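Werside Adult Learning – PC Upkeep and Repair
Session 6 handout: inside the tower, memory and drives
10 Jun 2019

Bring last session's sheet, we carry on from the power section. Tower on its side, side panel off, mains lead OUT before anything else.

Case layout – blue release latch by the power supply, memory slots above the middle of the board, drives over on the right.
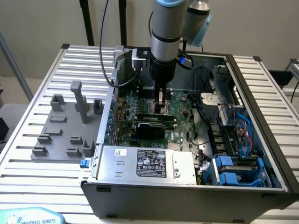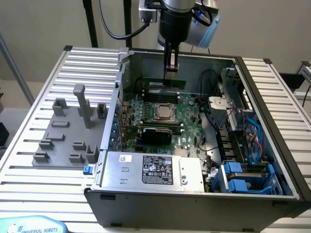
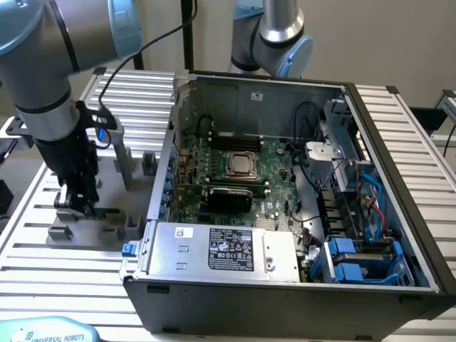 1. Getting your bearings

Green motherboard in the middle. Find the power supply first (big silver box, black label) and work outwards from there. Read the label, write down the ratings. Do not open the power supply. Ever.

Expansion cards lie across the board. Leave them in today unless they block your fingers.

2. Memory

- Touch bare metal on the case before you pick up a module
- Hold by the ends, keep off the gold contacts
- Clips open at both ends of the slot
- Find the notch in the module, match it to the ridge in the slot. Only goes one way round
- Press straight down, both ends, till the clips close. Stiffer than people expect
- Not sure its in? Take it out and start again

Fill the slots in the order given in the board manual. Mixed sizes will often work, mixed types will not fit at all.

3. Processor socket

Lever up, load plate up, chip out. Don't touch the pads or pins. Line up the corner mark when it goes back, no pushing. Old paste off with a lint-free cloth, new paste on (pea sized), then heatsink.

4. Drives and cables

SATA data cables have an L-shaped plug. Colour means nothing, red and blue do the same job. Label each one before you pull it, masking tape is fine. Drive carriers are plastic and the clips snap if you twist tham.

5. Before next time

Read the Espinoza notes, pages 1 to 18. Worksheet B, all of it. Spare modules are in the Brelurari box – sign them out, sign them back in.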